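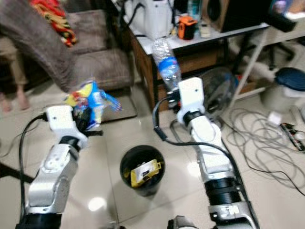
4. Tuning the grip and release settings

I do this bit with the Ollus planner running and both arms on the same config file, otherwise you end up chasing your own tail.

1. Open the Jonance console and pick the "bin drop" profile.
2. Set the release delay to 500 ms. I started lower, and light wrappers kept hanging off the fingers.
3. Set grip force separately for each arm. A bottle and a chip packet want very different numbers!
4. Save, then restart the controller (yep, every time, sorry).

Note: perception re-checks the bin position every 2 seconds. If you nudge the bin, wait for the marker to catch up before you hit Run.

Caution: keep the joint speed limit at around 3000 while anyone's within reach, and keep a hand near the stop button.

Vikas Malhotra's colour presets are in the November folder.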